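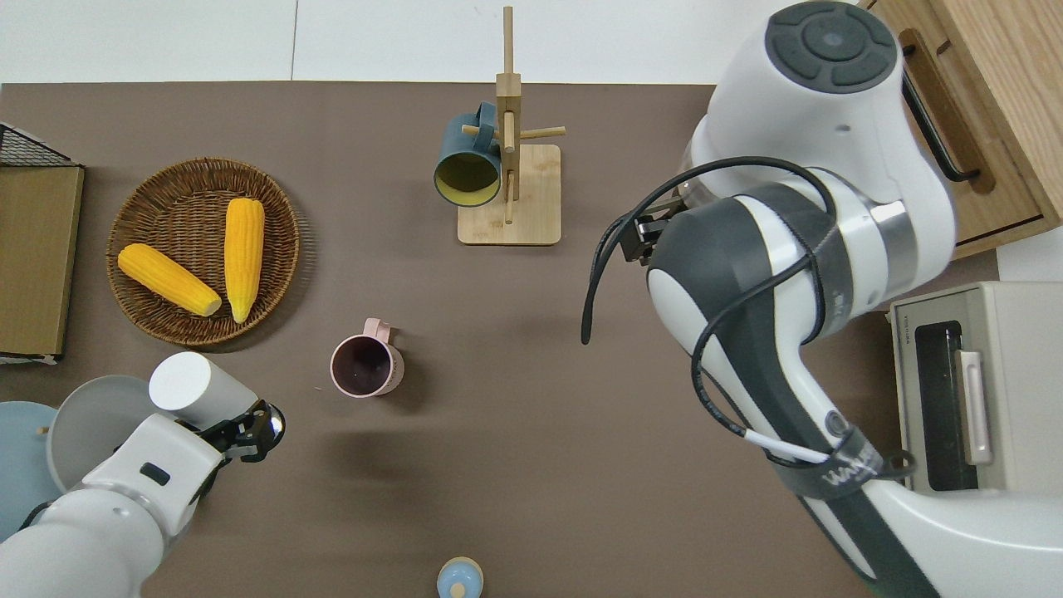
Two yellow corn cobs in a round wicker tray.

Jistivano to End Production of Entry-Level Interchangeable Lens Cameras

Jistivano has confirmed that it will stop making its entry-level line of interchangeable lens cameras and will direct its imaging division toward full-frame bodies and fixed lens compacts. The decision was set out in a notice to dealers and published on the company's website in the same week.

The affected line is the Usman series, which has served as the company's lowest-priced system for first-time buyers. Production of the two current Usman bodies will end in December. Dealers may continue to place orders until the end of November, and orders received by that time will be filled from existing stock and from the final production run.

Three kit lenses made only for the series will be withdrawn at the same time. The remaining lenses in the mount, 13 in total, will stay in the catalog. The company stated that these lenses are compatible with its larger bodies in crop mode and that it sees continued demand for them among current owners.

"The entry-level segment has changed a great deal since the Usman line was introduced," said Mohandas Gounder, head of the imaging division. "Customers who once bought a small camera with a kit zoom are now either using a phone or going directly to a more advanced body. We have decided to put our engineering resources where our customers are."

Mr. Gounder added that the decision had been under review since the spring and that it applies to all sales regions. He did not provide unit sales for the series.

Service and Repair

Owners of Usman cameras will continue to receive warranty service under the original terms. After the warranty period, the company will keep spare parts for the bodies and the withdrawn lenses for seven years from the end of production. Repairs will be carried out at the existing service centers, and no change to repair prices has been announced.

One further firmware update is planned for both bodies. It will correct an error in the way the cameras record time zone information and will add support for larger memory cards. The company does not expect to release new features after that update, although it will continue to issue security fixes for the wireless transfer function as needed.

The phone application used with the series will remain available for download. Account holders who use the company's online storage service will not see any change to their plans.

Effect on Staff and Suppliers

The assembly line for the Usman series employs 174 people. According to the notice, 30 of these positions will be moved to the lens polishing department, and the company is in talks with employee representatives about the others. Transfers to the full-frame assembly line will be offered first to workers with the longest service. The company said that it would publish the outcome of the talks when they are complete.

Flastex, which supplies the electronic viewfinder used in the higher of the two Usman models, said in a written statement that it had been told of the decision in advance. The supplier will continue to provide viewfinder panels for other Jistivano cameras under a separate contract and does not plan to change its own production schedule this year.

Product Plans

The company offered limited information about what will take the place of the series. A fixed lens compact, known internally as Ploltero, is in development and is expected to use the same sensor as the current Usman bodies. It will have a lens equivalent to 30 mm and a built-in viewfinder. The price has not been set. Mr. Gounder said that the compact was planned before the decision on the Usman line was made and should not be viewed as a direct replacement.

"A fixed lens camera serves a different kind of photographer," he said. "We know that some of our customers want a small body with several lenses, and we will not have a new product for them at that price. We prefer to say so clearly at this time."

Two full-frame bodies are also scheduled for release. The first is an update of the current mid-range model with a new shutter unit and a revised grip. The second has not been described, apart from a statement that it will accept all lenses now in the catalog. Both will be assembled at the same plant as the Usman series.

Dealer and School Programs

Dealers who hold Usman stock may return unopened kits for credit until the end of the production period. Kits that have been used for store display are not eligible for return but may be sold at a reduced price set by the dealer. The company will supply new shelf cards and price lists to all authorized stores.

The education discount, under which schools and colleges may purchase Usman kits for photography classes, will remain open while stock lasts. Institutions with an approved purchase order will be given priority over general orders. When the remaining kits have been sold, the discount will transfer to the mid-range full-frame body. The percentage has not been decided, and schools that plan to buy equipment for the next academic year are advised to contact their regional office before submitting a budget request.

Trade-in offers for current owners will begin after production has ended. Under the program, an Usman body in working order may be exchanged for credit toward any full-frame body or toward the new compact when it becomes available. Lenses may be included in the exchange but are not required. Cameras with a damaged mount or sensor will not be accepted.

Full terms of the trade-in program, together with a list of participating dealers, will be posted on the support section of the company's website. Questions about open orders should be directed to the dealer where the order was placed.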